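4. Filling the tray and first watering

The Trarkard seed tray waters from below through a wick mat. Fill the reservoir before you sow, so that the compost is evenly damp when the seed goes on.

4.1 Put the tray on a level surface, out of direct sun. Lift off the clear lid and set it aside.

4.2 Lay the wick mat over the platform with its tail hanging into the reservoir. The tail must touch the bottom.

4.3 Pour in rainwater or distilled water up to the lower line on the float gauge. Sundews, butterworts and other bog plants will not put up with hard tap water for long.

Note: If the gauge does not rise, the float is probably stuck. Tap the tube lightly. Do not push anything down it.

4.4 Fill the 16 cells with damp peat and perlite mix and level them off. Press down very lightly — packed compost draws water poorly.

4.5 Stand the cells on the mat and leave for 47 minutes. The surface should have turned darker all over. If one corner is still pale, check that the mat is lying flat under it.

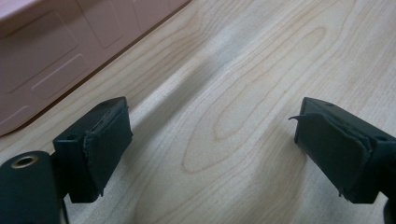 5. Sowing

5.1 Tip the seed onto a folded piece of white paper and tap it out over the cells. Fine seed stays on the surface. Do not cover it.

5.2 Label each row before moving to the next.

5.3 Replace the lid with both vents closed. Open one vent when the first seedlings show, and the second 11 days later.

Caution: Do not add fertiliser to the reservoir. It will harm bog plants and leave a crust on the mat that cannot be washed out.

5.4 Top up when the float drops below the lower line. In July this can mean every other day in a greenhouse.

Replacement mats are sold singly under part number 984. Mats from the older Zurnura tray are narrower and do not fit.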